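Small-Item Sorting in Shared Student Rooms
Project report, Household Methods course
Group members: Jummai Sani, Kayode Oyewole, Yetunde Adeyemi

1. Purpose

Small household items collect in rooms that have no fixed place for them. The project tested whether a single open box, kept on the floor and emptied on a schedule, shortens the time needed to clear a room. The comparison was with the usual practice of sorting each item directly to a drawer or shelf.

2. Sites and materials

Work was done in five bedrooms in Adeleke House during September. All rooms were carpeted. Each room received one used shipping cardboard box. The flaps were left attached. No dividers were added. Residents were told to treat the box as a holding place only and to keep food, liquids and paper out of it.

Items were logged on a sheet with three columns: name, category and final location. The categories were power (batteries, chargers), personal care, tools and lights, medicine containers, and unsorted. Parts that had come away from something else went under unsorted until the resident could name what they belonged to.

3. Procedure

The box was set down near the bed or desk, wherever most loose items were found. Items were placed in it one at a time. In two rooms the box stood upright. In the other three it was turned on its side so that the opening faced the person working on the floor. Sorting out of the box took place on Sunday, with the log sheet filled in as each item was removed.

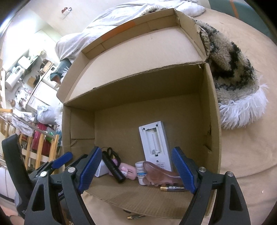
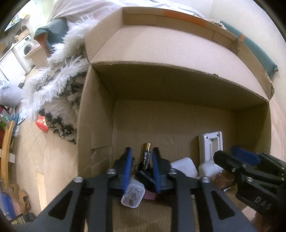 Batteries caused most of the delay. Residents could not say which were charged, and the log sheet had no column for it. Kayode Oyewole added one after the first week. Untested batteries were then held in a separate envelope and checked together at the end of the session.

4. Results

The group logged 176 items in total. Of these, 41 were batteries. Clearing time across all rooms came to 730 minutes with direct sorting and was lower with the box in every room except Room 4, where the resident stopped to look for matching parts before putting anything away.

A box on its side was faster to fill but held fewer items before they began to slide toward the opening. An upright box held more, but small items at the bottom were slow to find. Dark items were missed most often, particularly in the evening sessions.

5. Problems

The category "unsorted" was too broad. Yetunde Adeyemi and Jummai Sani coded the same sheet separately and disagreed mainly on this category. Medicine containers should have been left out of the box entirely and returned to the resident at once. Our supervisor, Abimbola Idahosa, raised this at the midpoint review and the instructions were changed for the last two rooms.

Rugs and blankets near the box also hid items that had missed it. The floor check at the end of each session was extended to cover the area under them.

6. Further work

A shallow tray should be tested against the box, using the same log sheet with the battery column included. The sheet and the coding notes are stored in the Grornosau folder on the course drive.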